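Subject: Re: Guest room standards and the winter linen rotation
From: Anca Tudose
To: Katona House managers list

Dear colleagues,

Thank you to everyone who replied to the December circular. The message below raises points that affect all 4 houses in the group, and I am answering it on the list so that the same guidance reaches every manager.

Afaf Karaki wrote:
> The new duvet covers from Otico arrived at Burura this morning. We
> counted 300, as ordered. Before we put them into use, could the
> office confirm whether the old covers are to be withdrawn at once or
> worn out first? Our housekeepers would also like a clear rule on
> decorative pillows, as the present guidance is silent on washing them.

The old covers should be withdrawn room by room as guests depart. Please do not mix old and new covers in the same room. Withdrawn covers that are still sound may be kept for staff accommodation – anything torn or stained should be recorded on the linen sheet and set aside for collection.

Decorative pillows are to be treated as part of the room linen from now on. Covers that can be removed should be washed every 2 weeks, or sooner if marked. Where a cover cannot be removed, the whole pillow goes to the Skestau laundry with the blankets.
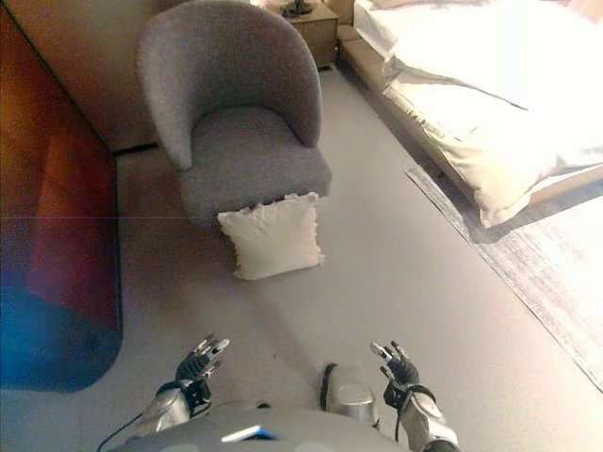
Who pays for the additional laundry?

The cost will be charged to the central housekeeping budget through the winter, and individual houses will see no change in their monthly statements.

The group now holds 1,889 items of bed linen on its register, and the register is only useful if it is kept up to date. Managers are asked to enter new stock on the day it is received and to note the shelf on which it is stored. Houses that share a linen room should agree on a single person to make the entries.

A revised copy of the housekeeping guidance will be sent to this list once the laundry has confirmed its collection times. Until then, please continue with the present schedule for towels and bath mats – those are not affected by the changes above.

Yours sincerely,

Anca Tudose
Housekeeping Office, Katona

2 comments
0 shares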